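About Bodora

Wedding and event flowers, plant rental and weekly deliveries

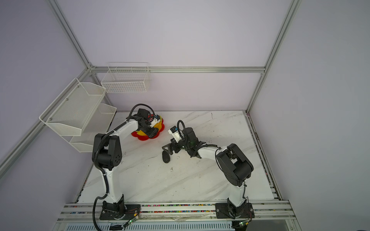 Red petals, yellow center, on the marble-patterned tabletop.

Bodora is a flower and plant company. We supply weddings, funerals, offices, restaurants and private homes, and we sell cut flowers by the stem from our shop on Jarko Street. The shop opened with one cooler and a folding table. We now have a workroom behind it, a second cooler and two delivery vans.

What we do

Most of our work is weekly. Offices and restaurants sign up for a fixed delivery, and we bring fresh arrangements, take away the old ones and wash the vases. We look after nearly 300 standing orders this way. Customers can skip a week or change the size of an order up to two days before delivery.

Weddings and larger events are booked separately. We take no more than 40 weddings a year. A first meeting lasts an hour and is free. After that we send a written quote with the flowers listed by type and color, along with the price of delivery, setup and pickup. If a variety can't be had on the date, we call before we order something else.

Funeral flowers can be ordered by phone until noon for the next day. We deliver to churches and funeral homes in town without charge.

Where the flowers come from

In summer and early fall we buy as much as we can from growers within 66 miles of the shop. The largest of these is Adeleke Farm, which grows our dahlias, zinnias, snapdragons and most of our greens. The farm cuts in the early morning and we pick up before the shop opens. From November on we depend on wholesale, and the tags in the shop show which stems were grown nearby and which were shipped.

We don't dye flowers. We stopped using floral foam in October 2022 and build large pieces on chicken wire and reusable trays. These hold water well but they are heavier, so venues with hanging installations should talk to us early about weight limits.

Plants

The rental side of the business is called Bivby. It began as a separate company and joined us when its owner retired. Bivby rents potted palms, ferns, fig trees and olive trees for a day, a month or a year. Yearly rental includes watering, feeding and replacement of any plant that fails. Silk and other artificial plants are available for rooms with no daylight.

Working with us

We hire for the shop, the workroom and the vans. New workroom staff spend their first 4 weeks conditioning stems and filling standing orders before they move on to event work. Extra help is needed before Valentine's Day and Mother's Day, and those jobs are posted on the shop door and on our jobs page.

Visiting

The shop has street parking in front and a loading space in the alley for pickups. Dogs are welcome, but please keep them away from the lilies. For event quotes, use the form on our contact page and include the date, the venue and a rough budget.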